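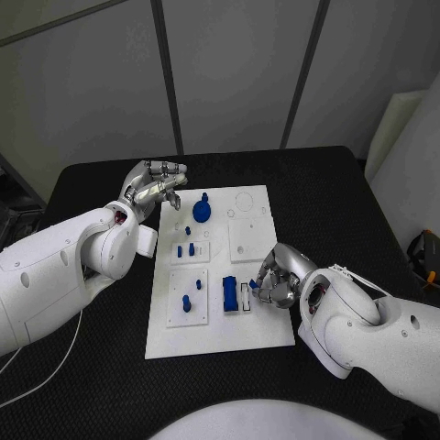 3. Method

The task board is white and carries outlines and slots for a set of blue parts in various sizes. The job is to put each part where its outline says it goes. A small child would finish it and ask for a harder one. Our two arms, with a full set of metal fingers each, took most of the fall.

Following the plan Thilini Saha and I wrote in October, we compared two ways of teaching the insertion. In the first (Merrick, named after nothing in particular) the policy saw only the head camera. In the second (Dranel) it also got the finger joint positions, on the theory that a hand ought to know what its own fingers are doing. Both were trained on the same 100 teleoperated demonstrations. We threw out any demonstration in which the operator said a bad word, which cost us more data than I care to report.

The narrow rectangular slot at the lower right of the board became our test case. It takes a small blue piece held in a fingertip pinch, and if the piece is tilted when it gets there it catches on the rim and stays there, looking confident. Only the right hand does the inserting in this test. The left hand is held above the far corner of the board, which kept it out of trouble in all but 6 trials.

4. Results

We ran 51 trials per policy. I had wanted more, but the lab closes for the break and the building heat goes with it. A trial counted as a success if the piece was fully seated and the hand had let go. Letting go was added to the definition after the first afternoon.

Dranel beat Merrick on the narrow slot and did no better at all on the round parts, where both policies were fine. Most of Merrick's failures were tilt errors: it brought the piece to the right place at the wrong angle, then pushed. Dranel tended to back off and try again. It did this up to three times, after which we stopped the trial and recorded a failure so we could go to dinner.

One thing I can't explain is that Dranel got worse when we retrained it with a different random seed. Thilini thinks the finger readings are noisy near full curl. I think we need more seeds.

Draft of December 19, 2020. Section 5 to follow once the plots have axis labels.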